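Workshop Tips: Planning a Two-Arm Table Pickup in Simulation
Posted by Ama Nyarko

These are notes from getting a two-arm robot to clear small things off a living room table in the simulator. We run it on Hutstead with the Ilura planner, but most of this applies to any setup with a head view and a view from each wrist.
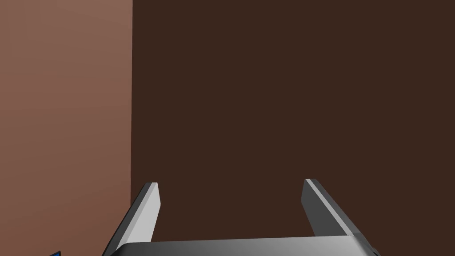
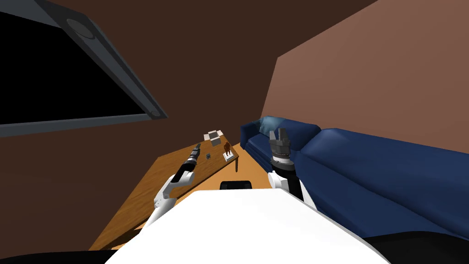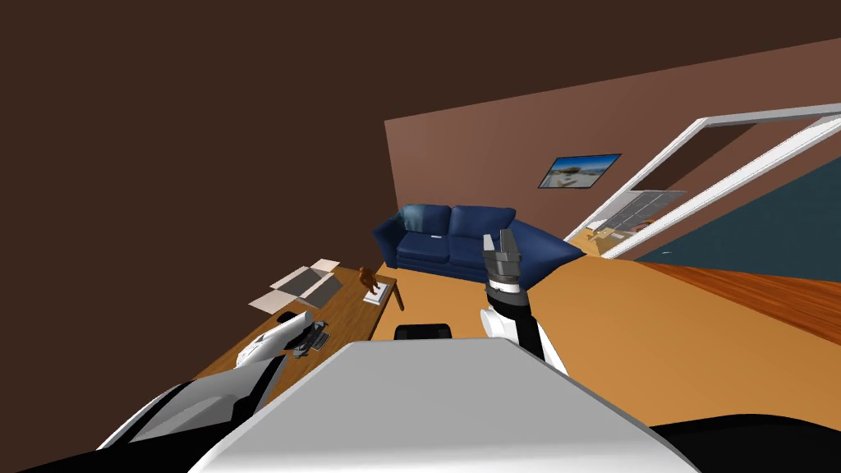
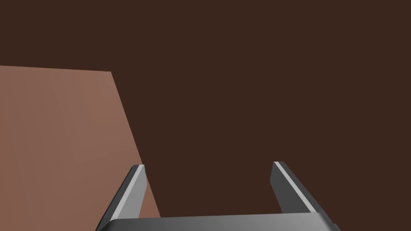
Wrist views first and last, head views of the living room in between.

Check each wrist view for something useful
A wrist view can be nothing but wall color and two gray fingers. If your detector runs on every view all the time, it will sooner or later find an object in a flat brown wall. Have the software skip detection when the picture is nearly all one or two colors, and keep the last good estimate from the head view instead. Set the cutoff by looking at a couple dozen saved frames, then leave it alone.

Level the head view before you label
If the head is rolled over, the table and sofa come out on a slant. The planner doesn't care, as long as the head pose is right. People drawing boxes care a lot. Rotate the picture for labeling, save the rotation with the labels, and undo it before anything goes back into the pipeline. Ludmila Doležal wrote our script for this and it is 17 lines long.

Keep the arms out of the depth data
Mask both arms and the torso using the joint angles. Add a margin of 2 cm. With less than that, bits of forearm get left behind and the planner treats them as obstacles that follow the robot everywhere. With a lot more, you start erasing small dark items next to the fingers.

Go to a waypoint above the table first
Don't plan straight from the rest pose to the grasp. Put a waypoint over the tabletop, get the wrist there, look again, then plan the short last part. Planning time dropped for us and so did the odd elbow swings.
Allow 200 ms for the view to settle at the waypoint before you read it.

Park the idle arm on purpose
Give the arm that isn't working a named pose and make the planner treat it as solid. We had ours set to "hold last position," and last position could be anything. Vilhjálmur Kárason prefers to park it low by the hip. I like it up and forward, it gets to work faster – either is fine if it's written down.

Watch open boxes
An open box with flaps is a poor fit for a single collision block. One big block covers the flaps but also blocks the space beside them, so a small item near the box becomes unreachable. Use one block for the body and a thin plate for each flap. Same goes for a figurine standing on a flat base: two shapes, with the base kept thin.

Gripper opening
Open fully before the descent, and log the commanded width and the measured width on the same line. Most of our "missed grasp" reports were the two numbers disagreeing.

Saving runs
Number the runs and write the random seed into the file name. Keep the failures. Ours go in a folder called Urnelska, after the old server, and we clear it when it passes 200 runs.

Replay a saved run after every planner update, before trying a new one. If the replay differs, check the solver tolerance first and then the time step. In January we lost an afternoon to a default time step that had changed between versions.

Next page: naming your poses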